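Senix opens its first escape room in Brirnley

July 14, 2026

I've been itching to share this one! After months of painting, wiring and far too much takeaway, we're opening The Orkano Door, our first escape room, above the old shoe shop in Brirnley.

I'm Trinh Lục, and I dreamt up the story with my friend Thiện Quách back in March. You play a night clerk looking for a missing ledger, and you've got 45 minutes to find it. We tested it on 140 very patient locals (thank you, all of you) and rewrote the middle puzzle twice after Barry Ashworth cracked it before his coat was off. 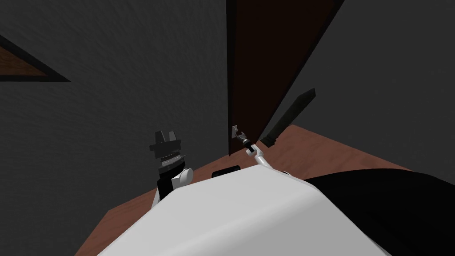 A brown door, slightly ajar, between dark grey walls.

Teams can be up to 4 people, and you don't need to know anything about escape rooms. Children are welcome with a grown-up, though it does get a bit spooky towards the end.

Bookings are open now at our front desk, and Thịnh Khúc will happily talk you through the times. Press who'd like a go before opening night, just ask for me!

Contact: Trinh Lục, Senix, Brirnley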